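Dirnura teaches its robots laundry from the wrist up

3rd May – I'm Hedvig Midtbø, I run the home robotics work at Dirnura, and I'm so pleased to share our latest result! We trained a two-armed robot to handle laundry at a front-loading washer, using mostly what its wrist cameras see (people kept telling us we'd need a camera on the ceiling).

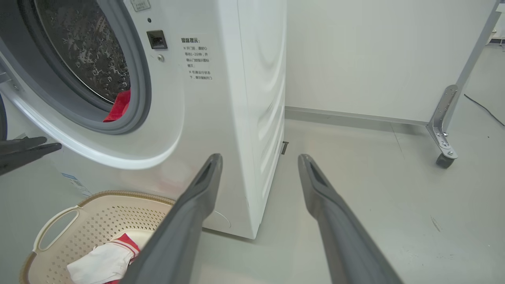 We call the method Trimel. It learned from 530 demonstrations, all done by people steering the arms, and then we ran 1000 trials with clothes it hadn't met before. Dropped items went down by 27 percent compared with our old setup – I checked that number twice! Socks are still a pain.

We'll release the code and the full results in October. Press questions can come straight to me at Dirnura.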